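Week 3: How kids learn letter sounds

Okay, so last time I promised we'd get to the hard G. Kids usually meet it in "goat" and then "giant" comes along and wrecks everything!
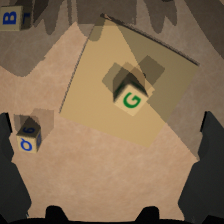 My advice is to stick with one sound per letter until May (I used to rush this, and I paid for it).

Once they've got a few sounds, let them try blending short words out loud.

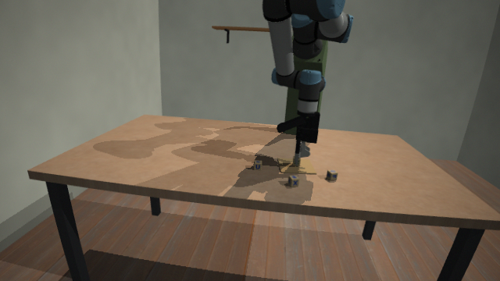

Reading for next class

Brzozowska, pages 14 to 20.

Comments

Rogério Cordeiro: Is the Lekach chapter still optional?

Proldale: Loved the goat bit, thanks!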